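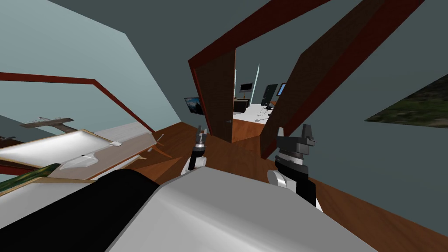
4 开门任务的设置与交接

本章适用于已完成第3章安装、准备让Idutell双臂机型在办公楼层内自行过门的单位。操作分两段:先在仿真中把楼层里的门过一遍,再到现场逐扇启用。读者为楼层管理员、前台和负责排班的主管。仿真部分由管理员完成,现场部分需要两个人。

修订日期:2023年10月26日
本章编写:Nikola Gajewski
现场流程审核:Shona Galbraith

4.1 开始之前

请确认以下各项:

楼层模型已导入,房间名称与门牌一致。
每扇门都有编号,编号已写入门表。
计划启用的门,净宽不小于800毫米。双开门按实际常开的一扇计算。
前台和夜班已收到通知单(附录B),知道哪几扇门处于试运行。
管理员账号有“演练”和“发布”两项权限。只有“演练”权限的账号可以做完4.2和4.3,但不能做4.4。

注意:装有门禁读卡器的门、防火门和通往楼梯间的门不在本章范围内,不得在门表中勾选“自行通过”。如楼层里有这类门,请联系Chareonsuk服务台,另行安排。

4.2 在仿真中建立门表

1. 打开Idutell控制台,进入“楼层”,选择要设置的楼层,点击“载入演练”。载入时间与房间数量有关,期间请勿关闭窗口。

2. 在右侧视图列表中选择“机身”。机身视图里会同时出现机身外壳和两只夹爪,画面可能倾斜得很厉害,墙线和地板都是斜的。倾斜角度显示在状态栏,不需要手动校正。

3. 把机器人移到起始点。起始点应在门的同一侧房间内,机身和门之间不要有桌椅。仿真里的家具位置来自导入时的平面图,如果会议桌后来挪过,先回到“楼层”里改好再继续。

4. 点选一扇门,填写门表。必填项为:门编号、所连房间、开启方向、把手类型、地面交界处是否换材质。

5. “地面交界处”一栏请到现场核对。木地板接白色地面这类情况要选“换材质”,机器人会在交界处减速。若有门槛,另填门槛高度。

6. 填写“门后情况”。凡是门后两步以内有椅子、机柜或工位的,选“有人工位”。选了这一项以后,机器人开门前会先停住,并在工位电脑上弹出提示。坐在里面的人可以点“稍候”,机器人会在走廊一侧等待,不会重复敲门或发出声音。

7. 保存。未保存的门在列表中显示为灰色,演练时会被跳过。

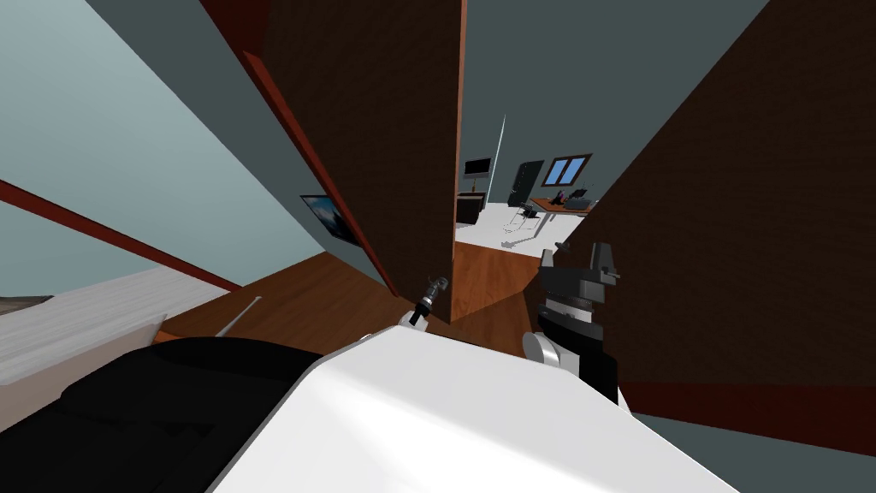
8. 在“机身”视图中检查门洞。从起始点应能看到门洞后面的房间,至少看到一段地面。如果门板把门洞全部挡住,把起始点向开启方向的另一侧平移,再看一次。

9. 检查双臂的停放位置。过门时两臂应收在机身前方,不得向两侧张开。停放位置在“姿态”菜单里选“过门”,不要用“搬运”。

10. 对其余的门重复第3步到第9步。一次可以只做几扇,列表会保留进度。

说明:在Oscombe的办公楼层,管理员把茶水间和打印区的门先做完,其余的门留到第二周。门多的楼层建议照此安排,先做每天送件必经的那几扇。

4.3 演练接近把手

把手类型选错是现场停机最常见的原因。控制台里有四种类型:下垂式杠杆、水平杠杆、球形把手、长条拉手。请按静止时的样子选择,不要按品牌或颜色选。同一楼层里常常混用几种把手,深色的、金色的都有,逐扇核对。

1. 切换到“夹爪”视图。

2. 选择要演练的门,点击“接近”。夹爪应完全张开,两指正对门板,停在把手前。

3. 点击“暂停”,查看把手与两指间隙的左右关系。把手的杆应大致落在间隙中线上,
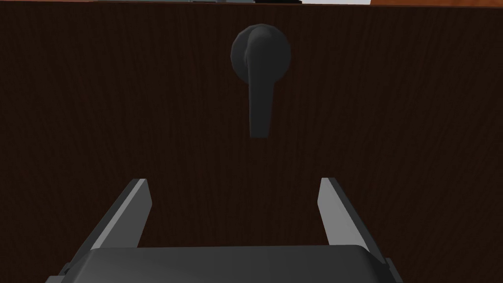 指尖和杆的下端之间可以留一段距离,下一步才会合拢这段距离。如果杆偏向某一指,用“左移”“右移”微调,每次调一格,调完重新点“接近”。

4. 点击“继续”。控制台会记录本次结果,显示“完成”“中止”或“重试”。

5. 同一扇门连续演练40次。全部显示“完成”后,门编号旁出现绿色标记。中间出现一次“中止”,计数归零。

6. 出现“中止”时,点开记录查看停在哪一步。停在接近阶段,回到第3步;停在转动阶段,检查门表里的把手类型;停在推门阶段,检查开启方向。

一扇门演练满40次需要13分钟。演练可以在后台进行,管理员不必守着屏幕,结束后控制台会发邮件。

注意:绿色标记只说明仿真里的门已经通过。真实的门可能偏重、回弹快,或者锁舌发涩。没有做完4.4的现场核对之前,不得把任务发布给真机。

夹爪视图里有时看不到把手全貌,甚至大半是墙面或天花板。把机器人退回起始点,重新选门即可,不必重启演练。反复出现时,检查起始点离墙是否太近,
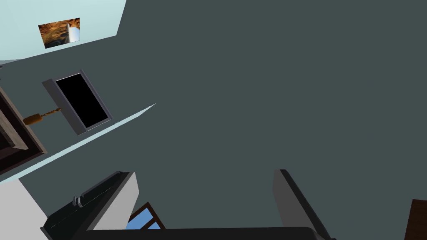

并确认选中的门和门表里高亮的编号是同一扇。墙上的画框、屏幕、窗户不参与识别,不需要从楼层模型里删掉。柜门要留意:柜门上的把手如果和房门相近,系统会给出两个候选,须由管理员手动指定一个,并在备注里写明“柜门,勿选”。

4.4 现场核对与发布

现场核对由管理员和一名当天在该楼层上班的同事共同完成。同事最好是平时经过这扇门最多的人。

1. 在门上挂“核对中”牌子,告知两侧房间里的人。

2. 用手开关门三次。记录是否有异响、是否自动回弹、松手后停在什么位置。

3. 对照门表核对把手类型和开启方向。与门表不符的,改门表,再回到4.3重新演练。

4. 让真机以慢速过门一次。一人站在机器人后方,手持停止遥控器;另一人站在门的另一侧,离门扇转动范围一臂以上。

5. 以正常速度再过三次,其中一次请同事从对面走来。机器人应在门前让行,等人通过后再动作。

6. 两人都在核对单上签字。任何一人认为不合适,这扇门就不发布,不需要写理由。

7. 在控制台点“发布”。发布后的门从下一个班次开始生效,当班不变。

警告:核对期间不得用身体或鞋尖顶住门扇。需要保持开启时使用门挡。

4.5 岗位工作的变化

发布之后,楼层里几项日常工作会有调整。请主管在启用前和相关人员当面讲一遍,不要只发邮件。

送件:文件和小包裹由机器人在楼层内派送。前台不再逐间送,改为装车、扫码和处理退件。需要本人签收的物品仍由人送。

开门:以前机器人到了门口要有人来开。Fomlow的前台登记过这项工作,一个月里被叫去开门147次。门表启用后,这类呼叫只应来自未发布的门。若已发布的门仍有呼叫,请填故障单,不要习惯性地过去开。经常有人代开,系统就收不到失败记录,问题会一直留着。

工位:门边工位的同事会收到弹窗提示。提示太频繁的,可以向管理员申请设定安静时段,时段内机器人绕行或排队。申请当天处理,不需要主管批准。

夜班:夜间巡查人员多了一项工作,即在交班前查看走廊里有没有停在门口的机器人。看到时按4.6处理,并写进交班本。

排班:启用后的头四周,前台人数保持不变。装车和退件的工作量要到第三周才稳定下来,过早减人会让退件积在台面上。四周后如需调整,由主管与前台一起看记录再定。因启用机器人而空出来的时间怎么用,应写进岗位说明,口头约定容易在换主管时丢掉。

培训:每名前台和夜班人员应亲手做一次4.3的演练和一次4.6的处理。培训计入工时。去年2月以前受过旧版培训的人需要重做,旧版没有夹爪视图。

4.6 机器人停在门口时

1. 先看机身状态灯。黄灯为等待,蓝灯为让行,红灯为停止。

2. 黄灯或蓝灯:不要碰机器人,也不要替它开门。两分钟后仍未动作,进入第3步。

3. 按下遥控器上的“停止”,确认灯变红。

4. 看夹爪是否还握着把手。握着时按“松开”,等两指张开到底再靠近。不得用手掰夹爪。

5. 把门推到全开,用门挡固定。

6. 按“退回”,机器人会退到本侧起始点。退回路线上不要站人。

7. 在控制台或手机端把这扇门改为“暂停”。前台和夜班账号都有这项权限。

8. 填写故障单,写明门编号、时间、灯的颜色、当时门开到什么程度。看不清的项目留空。

一扇门在一周内暂停两次,应撤销发布,从4.3重新做起。

注意:按下停止按钮不计入个人考核,也不计入班组考核。觉得不对就按。

4.7 定期检查

每月抽查已发布的门,顺序由控制台给出。更换把手、调整闭门器、重铺地面或移动门边家具之后,相关的门自动视为未核对,须重做4.4。物业施工前请把施工单抄送管理员,以便提前暂停。

门表每季度导出一次,存入楼层档案。导出方法见第7章。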